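Thu 3 October

Madder bath, second go. Wool is the Catska worsted, same lot as September, skeins weighed dry before scouring: 2,903 g for the whole order. Today only the first part of it. Root weighed out at 474 g and ground coarse in the Todach mill. Fine setting clogs it, don't bother.

Scour was done yesterday by Safta. She left the skeins in the covered tub overnight and they came out evenly soaked, no dry patches at the ties. Ties redone anyway, figure eights, loose. Last time Cornel pulled them tight and we got white rings on every skein that we're still apologizing to Anghel for.

Mordant: alum, usual rate, see inside cover. Dissolved in hot water first, then added. Left out the cream of tartar this time on purpose. Lies thinks it pushed the last batch toward orange. I think it was the water. We'll see, only changing the one thing.

Water. Rain barrel was low so this is tap again. Hard. Bindu tested the Loltodthorpe spring water on Monday and it's harder still, so forget that idea, also the jugs are a pain to carry up the stairs. Madder is supposed to like hard water so maybe I should stop worrying about it.

Bath started cold with the root in a bag. Brought up very slowly. Lid off so I could keep an eye on it, which means the whole room smells like a wet garden. Bag floated, had to weigh it down with the stoneware lid. Liquid went yellow-brown first, then a sort of brick color. Took the first dip strip once it got to that point. Strip was salmon, dull. Not panicking, September looked just as bad at this stage.

Thermometer trouble again. The dial one and the glass one disagree and I don't know which to beleive. Going by the glass one. Zamfira says put both in ice water and see which is lying, will do it when there is ice.

Held under a simmer, steam but no bubbles. It did creep up once while I was on the phone with Anghel – wrote it down so we know if the color comes out brown. Moved it half off the burner and it settled. Skeins turned by hand with the long stick, not stirred.
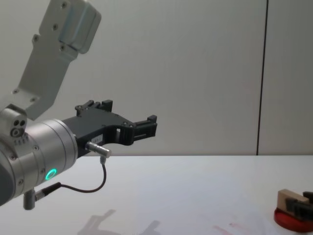 Upper link, joint block, wrist joint.

Dip strips, in order. Labels in pencil, the marker bled.

First – salmon, dull, bit streaky at the fold.
Second – warmer, still more pink than red.
Third – proper red at last, slightly brown next to the September card.
Fourth – same as third as far as I can tell. Stopped pulling strips here, heat off.

Anghel wants the order by the end of the month and wants it to match the September card "near enough." Asked what near enough means. He said he'd know it when he saw it. So the plan is to get redder than the card in this bath and run the rest slightly weaker, then he can choose. If he wants them all the same he has to say so before the next mordant goes on.

Cost is creeping up too. Root price went up since the last order and we are using more of it per skein. Lies to redo the quote. The exhaust bath should be worth something, last one gave a nice peach on the leftover singles and Zamfira sold all of those.

Skeins stay in the bath to cool overnight. Do NOT take them out early. Do not rinse hot. Cornel, this means you.

Safta asked why we don't strain the root loose and get more out of it. We tried in spring, spent days picking bits out of the yarn. Bag stays. Could try a bigger bag though, this one was packed and I bet the middle never got properly wet. Will cut it open tommorow and look.

Iron question: Bindu wants 2 skeins held back for an iron dip after, for the stripe yarn. Fine by me but it has to be the old enamel pot with the chip, and the pot never comes near the madder side of the bench again. Put red tape on the handle. Separate stick as well.

To do
– ice test for the thermometers
– cut open root bag, check the middle
– rinse cold, then wool soap, then rinse till clear, dry in shade
– light test: wind 6 cards, half covered with foil, south window
– save the exhaust bath, lid on, label it
– order alum, we're down to the small tub
– find the other scale battery cover, somebody has it in a pocket

Quick look under the lid before leaving. Red in the folds, darker than I expected where the skeins touch the side. Turned them once more and turned off the fan.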